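Isergate Workplace Automation Set - data card

Version of March 14, 2020. The set holds 767 recordings of household service staff, made before the Plandow handling units were introduced.

Intended use: planning which duties pass to machines and which stay with employees. 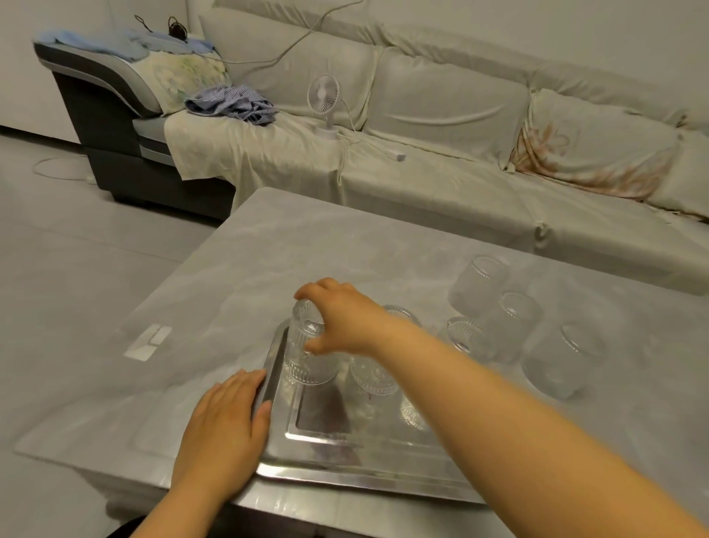
Glassware duties remain with staff under the present agreement. One hand steadies the steel tray while the other grips an upturned ribbed tumbler from above - a two-handed task, graded as skilled work.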